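Chapter 9
Showing a Robot the Task

Reading time: 17 min
Last updated: July

In the previous chapters, the robot received its motions from a program. Every position was written by a person who knew the numbers. For many household tasks this way is slow, and for soft objects such as clothing it is almost impossible. A sleeve does not hang the same way two times. In this chapter we study another way: a person performs the task through the robot, and the robot keeps a record of it.

There are two main methods. In the first, called hand guiding, the teacher holds the arm and moves it through the task. In the second, called remote control or teleoperation, the teacher moves a separate device, and the arms follow. Hand guiding needs little equipment, but the teacher's body often blocks the cameras. Remote control keeps the teacher out of the way – but it takes away the sense of touch, and beginners press too hard.

The station used for the exercises has a robot with two arms, a wooden rack with jackets and coats on hangers, and a desk with a laptop close by. The person at the desk should be able to look up from the screen and see the rack directly. 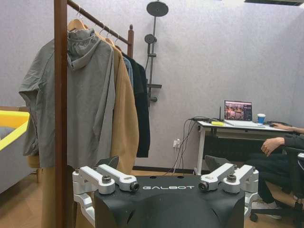

9.1 What is one demonstration?

A demonstration is one complete performance of the task, from a fixed starting position to a clear end. For the rack we define the end as follows: the hanger is on the rail and the gripper is open. If the teacher stops before this point, the recording is marked as incomplete and kept in a separate folder.

In the Cillcombe exercise you will record 44 demonstrations with one garment, and then 16 more with a garment of a different length. Do not try to make them identical. Small differences in speed and grip are useful to the learning method, which we explain in Chapter 10.

© Brillulach Textbooks. Contact: Rostach office | Back to top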